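About Trisora

Hi, and welcome! If you clicked over here from one of our stories, you probably have mascara on your chin or you're in the middle of sending the link to your mother. Either way, come in and sit down.

I started Trisora at my kitchen counter in August, a few years back, after a really lousy week. I had spent most of it reading the news on my phone in bed, which I do not recommend to anyone, and on the Friday my neighbor rang the bell to give me back my own garbage can. It had rolled three houses down in the wind. She had washed it. Inside and out, with soap! I stood in the driveway with this spotless garbage can and I cried like a baby, and then I went in and wrote four paragraphs about it and put them on a free blog with an ugly green background.

Eleven people read it. One of them was my aunt, who read it twice. But two of those eleven wrote back with a story of their own, and I posted those, and more came in, and that's pretty much how it has worked ever since.

What we do here

Trisora is a good news site, and we mostly cover small good news. Big rescues and giant checks already get plenty of cameras, and I'm happy for them, I really am. Our stories tend to be things like the bus driver who waited, or the man who taught himself to braid hair because his daughter had a recital coming up and her mom was working nights. A school cook who remembers which kid doesn't like the crusts. A retired welder fixing up bikes in his garage and leaving them at the curb with a bow on the handlebars.

We've put up 1,831 of them so far. I know the number because it sits in the corner of the screen when I log in, and I'll admit I look at it every single morning while the coffee is going. Every one of those came from a reader, or from a reader's sister-in-law, or from somebody who overheard something at the pharmacy.

There are 7 of us now. We're all part-time and we all do something else for a living (among us we have a dental office, a feed store, two classrooms and a very patient mail carrier). We have a room over a tile shop in Echevarría, up a flight of stairs that's steeper than it looks, with one window that opens and one that thinks about it. We meet there on Monday nights, read everything that came in, argue, eat too many crackers, and pick.
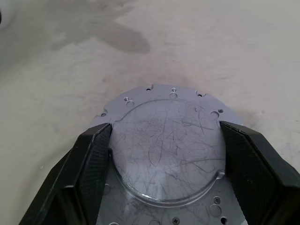

And yes, we argue! People assume a site like ours must be run by folks who agree about everything, and oh my goodness, no. We once spent an entire evening on whether a story about a lost wedding ring should say where it was found, because the place was a little gross. (We said. It was a diaper pail. It got more letters than anything we ran that spring.)

How a story gets on the site

You write to us. It can be one line. Spelling doesn't matter and you don't have to make it pretty, that's our job. One of us will call you back, usually in the evening, and ask you a lot of questions, some of which will seem silly. What color was the truck? What did she say when she opened the door? What did you have for supper after?

Then we call the other person. This is the part I feel strongly about. If you tell us that somebody did you a kindness, we find that somebody and we ask if it's all right to tell people. A fair number of them say no. They get embarrassed, or they were never looking for attention, or they've got a private reason that's none of our business. When they say no, the story stays in the drawer, and I've got some beauties in that drawer that you will never read. I think about them when I can't sleep.

If everyone says yes, we write it up, read it out loud to both of you over the phone, and fix what's wrong. We've been doing it this way from the start. It's slow. We've been beaten to our own stories by bigger sites more than once, and I grumble about it for a day and get over it.

A few things we don't do

We don't pay for stories, and we don't charge for them either. We don't film people getting a gift if they didn't know about it ahead of time. I went back and forth on that one, because I love a surprise as much as the next person, but I got a long letter from a woman who had been surprised that way on somebody else's page, and what she mostly remembered was wishing she'd had a different shirt on. So we quit.

We don't run stories about children without talking to a parent or guardian, and we'll use a nickname if you'd like one. And when a family is having a hard time, we try to write about them as people who also have a dog and opinions about pizza.

The Korer Jar

You'll see the Korer Jar mentioned all over the site, so I'd better explain. Korer is the name of the street where I lived when all this began. The jar was a pickle jar. Readers started mailing us five-dollar bills "for whoever needs it," with no return address half the time, and I had no idea what to do with them, so in the jar they went.

Now it's a proper fund with its own bank account and a person who knows bookkeeping keeping me away from it. Once a month we give away 30 small gifts, and I do mean small: a tank of gas, a pair of work boots, a birthday cake from a real bakery. You can't apply for yourself. Somebody has to put your name in, and they have to tell us in a sentence or two what would help. The pickle jar is still on the windowsill, and we've never gotten the smell out.

Who pays for the rest of it

Fair question! Our rent and our phone bill are covered by readers who chip in a few dollars a month, and by Pultora, a family-owned print shop across town that also puts out our yearly paperback of favorites. They've never asked to see a story before it runs. They did ask once if we could write about their cat, and we did, and it was a pretty good story, and it says right at the top that they're our sponsor.

We have no pop-ups. I can't stand them.

If you'd like to help

Mostly, write to us. I can't say that enough. People tell me all the time that they've got a story but it's probably too little, and then they tell me and I've got goosebumps right down to my socks. Tell us about the crossing guard. Tell us about the guy at the hardware store who opened back up after closing so you could get a part for your furnace.

If you're good on the phone and you've got an evening free, we could use a couple more callers. You'd sit in with one of us for a few weeks first, and you'd need to be comfortable with long silences, because people often stop for a bit in the middle and it's best to let them. You can do it from home if the stairs are a problem.

And if you run a classroom, a church newsletter or a waiting room, you're welcome to print any of our stories and hand them around for free. Just leave the names the way they are and put Trisora at the bottom. Somebody wrote last winter to say there's a stack of them at her laundromat, and I was grinning about that for days.

The contact form is at the top of every page. Letters are nice too, and we do answer them all, though it might take me 30 days if the bag is full. My handwriting is terrible, so I type the envelope.

Thanks for stopping by. Go read the one about the garbage can, it's still up, and I finally changed the green.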